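Sheet 142, shared rooms, Talline building. Replaces the January sheet, which asked whether the table was "satisfactory" and got the answer "it's a table."

The room is Osico's on the lease and everybody's in practice. The full Jindotau house rules run to almost 4000 words, and this sheet covers the part that applies to a tabletop. Tick what passes. Write something next to what doesn't. "See above" is no longer accepted as a comment.

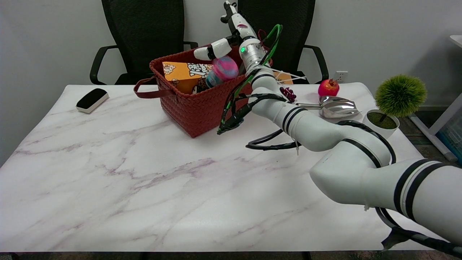
*2 min read*

## A. Surface

- [x] **Top free of cracks and lifted edges.** Marble pattern, gray veins, perfectly respectable. I ran a hand along the front edge and came away with the hand.
- [x] **No open drinks.** None. I had a coffee with me and left it in the hall, on a radiator, where it presumably broke some other rule.
- [ ] **Loose items put away.** The whiteboard eraser is lying on the left side of the table. It belongs on the ledge under the whiteboard, a journey it has been asked to make on the last two sheets.
- [x] **No sharp items left out.** There's a metal scoop, which I examined for sharpness and found it to be a scoop. Pass.

## B. Power and wall

- [x] **Outlet cover sound and screwed down.** Plain white, low on the wall, tight when wiggled.
- [ ] **Outlet kept clear.** A piece of red fruit is sitting in front of it. The rule says "no obstruction, including but not limited to paper, fabric and liquids," and whoever drafted that didn't foresee fruit. I'm marking it as a fail with low severity. Move it along the table or eat it.
- [x] **Nothing flammable pushed against the wall plate.** Pass. Keep the flat orange thing at the back where it is or, better, bring it forward.

## C. Food and containers

- [x] **Food kept in packaging.** The snack box is standing in the red woven basket, cartoons and all. I'm told by the rules that decorated packaging is still packaging.
- [ ] **Food kept apart from non-food.** The box is sharing the basket with a round, brightly colored tub. I didn't open it. If it's dessert, label it. If it's the stretchy stuff that gets into carpet, label it twice and move it to the supply shelf.
- [x] **Basket in usable condition.** Weave intact. The dark red strap hangs over the left side, so tuck it in before the basket goes near the table edge.
- [ ] **Utensils stored.** See scoop, section A. Not dangerous, but it has no reason to live on the table unless somebody is serving something, and if somebody is serving something I'd like to have been asked.

## D. Seating
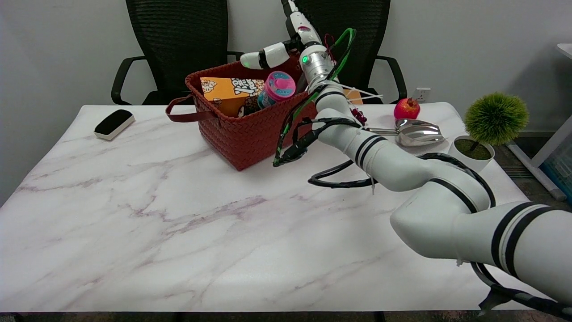

*Fig. 2. Table and seating, basket at left of center.*

- [x] **Chairs stable.** Two black office chairs, mesh backs. I sat in both. Neither did anything.
- [x] **Armrests secure.** The left-hand one gives a small click when leaned on. Clicking isn't a defect under the rules, though I'd have put it in.
- [ ] **Chairs match the room inventory.** The inventory says "bench, oak, long." I have no further comment on the inventory.

## E. Plants

- [x] **Pots stable and away from the edge.** White pot, right end of the table, spiky green ball on a stem. Stands straight.
- [x] **Watering schedule posted.** Posted on the door. For the faux-grass one, please stop following it.

## Follow-up

| Item | Action | Who |
|---|---|---|
| Eraser | Return to ledge | Last person to wipe the board |
| Fruit | Clear of outlet | Owner of fruit |
| Round tub | Label, then shelve | Osico desk |
| Scoop | Kitchen drawer | Anyone passing the kitchen |
| Inventory | Delete bench | Rizk Facilities, again |

Overall result: pass with comments. Return the signed copy to the Rizk tray by 4 p.m. The tray is the gray one. The other gray one is lunch orders.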